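2025-02-20

I finally did the floor in the back hall. It's white tile, and it has been bothering me since September, when we moved the shelves out and I saw what color the grout was supposed to be.

The hall runs from the kitchen to the side door. Everything comes in that way: groceries, boots, firewood, the neighbor's cat. I had been mopping it every week or so and telling myself that counted as cleaning. Mostly I was moving gray water from one end to the other.

Emmanuel Lukumay, who used to lay tile in Nokotcombe before his knees gave out, told me to stop using so much soap. His view is that most dull tile has old cleaner dried on it. He said to use hot water and a small splash of vinegar on the tile, keep the vinegar off the grout, and rinse twice. I did one square by the side door to test it and could see the difference from the kitchen.
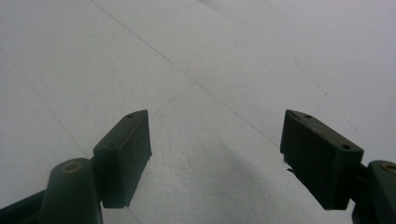
The grout took a lot longer. I used baking soda mixed with a little water until it was like toothpaste, spread it along the lines, and left it for 25 minutes. Then I scrubbed with a stiff brush. I bought a proper grout brush from Kustley for this and it was fine, but the old nail brush from under the sink worked just as well in the corners.

I did the hall in 4 sections over two evenings. I'd planned on one evening. My back had other plans - next time I'm getting a kneeling pad first. Bakari Wanyama lent me one for the second evening and I haven't given it back yet.

A few notes for when I have to do this again:

- Vacuum before anything gets wet. I skipped this on the first section and ended up pushing grit around with the brush.
- Change the water more often than seems necessary. I went through six buckets.
- Wipe up the baking soda with a damp rag before mopping, or it leaves a film.
- Start at the side door and work toward the kitchen. I did it the other way and had to walk around the house in my socks.

There is one line of grout near the kitchen doorway that won't come clean. I've tried it three times. I think it was patched at some point with a different color, so I'm leaving it.

I still have to seal the grout. The sealer is in the garage and the label says to let the floor dry for a full day first. I'll do it when I can keep everyone out of the hall, including the cat.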